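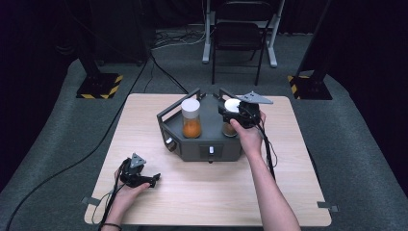 Module 4: Writing and Editing the Death Notice and Obituary

Course notes prepared by Rhonda Dufour. Revised December.

4.1 Terms

A death notice is a paid announcement. It records the name, the date of death, the next of kin and the service arrangements, and it is billed by the line or by the word. An obituary is a biographical account. It may be paid or editorial. In Canadian community papers the two are frequently combined, and the family will use the word obituary for both. Confirm at intake which product is wanted before quoting a price.

A eulogy is a spoken text. Families often submit one and ask for it to be printed. It will need to be recast in the third person, and direct address to the deceased has to come out.

4.2 Standard order of elements

The following order is used in this course. Individual papers vary, and house style prevails.

1. Full name, with birth surname in brackets and any name in everyday use in quotation marks.
2. Date and place of death. Age.
3. Date and place of birth. Parents' names.
4. Schooling, service, occupation.
5. Marriage or partnership.
6. Memberships, sport, church, other interests.
7. Survivors.
8. Predeceased by.
9. Service, visitation, interment.
10. Donations and acknowledgements.

Items 7 and 8 generate most of the corrections. Survivors are listed by closeness of relationship, then by age within each group, eldest first. A spouse's name goes in brackets after the relative's: "her son Girard (Useo)". Do not use brackets for both spouse and place of residence in the same list. Where residence is required, set it off with "of" and separate the entries with semicolons.

4.3 Verb of death

"Died" is always correct. "Passed away" is accepted by nearly every paper and is the form most families supply. Longer figurative expressions may stand in a paid notice, where the wording belongs to the family. They are removed from editorial obituaries. Cause of death is included only on the family's written instruction. "Suddenly" and "after a long illness" are conventional phrases and carry implications for the reader — do not add either one to smooth a sentence.

4.4 Age and dates

Calculate the age from the two dates every time, even when the family has supplied it. A person dying before the birthday in the final year is a year younger than simple subtraction suggests. "In her 80th year" means the person was 79. This expression is still common in Ontario and the Maritimes, and it is regularly miscopied as "aged 80". If both forms appear in the source material, query them.

4.5 Length

Two limits are used in the exercises:

Short notice: 200 words.
Full obituary: no fixed limit, but see the worked case below.

Worked case. The draft submitted for Marlies Camenzind ran to 1,039 words. Of these, a long passage listed the curling bonspiels she had skipped, by year and rink. The editor kept the two provincial appearances, replaced the remainder with a single sentence, and moved the account of her emigration ahead of her employment at the Flusitz creamery. The list of survivors was left at full length. When a text is cut, the survivors are the last thing to be touched, and no name is dropped without the family's agreement.

Note also the handling of Basitska. The draft gave it as her birthplace in one paragraph and as her mother's in another. The editor did not choose between them. The query went back to the family, and the notice was held over to the next issue.

4.6 Honours, rank and post-nominals

Military rank is given as at retirement, with (Ret'd) following the surname. Canadian decorations are placed in order of precedence. Academic degrees are given in the body of the text and omitted from the heading. Nicknames from team sport or service may appear once.

4.7 Verification

Before a notice is released, the following must be on file:

Name and telephone number of the person placing the notice.
Confirmation of death from the funeral home, or a copy of the registration.
Service time and address, checked with the venue.
Correct legal name of any charity named for donations.
Signed or emailed approval of the final proof.

Approval by telephone is not sufficient. A notice with an incorrect service time is rerun at no charge, and the error is entered in the corrections log.

4.8 Exercises

(a) Reduce the Camenzind draft to the short notice length. Retain all ten elements for which information is available.
(b) Rewrite the survivors paragraph with places of residence added from the family sheet.
(c) Draft the query to the family on the matter of birthplace. Maximum 4 sentences.

Submit (a) and (b) as one file. Exercise (c) will be discussed in the tutorial — bring a printed copy.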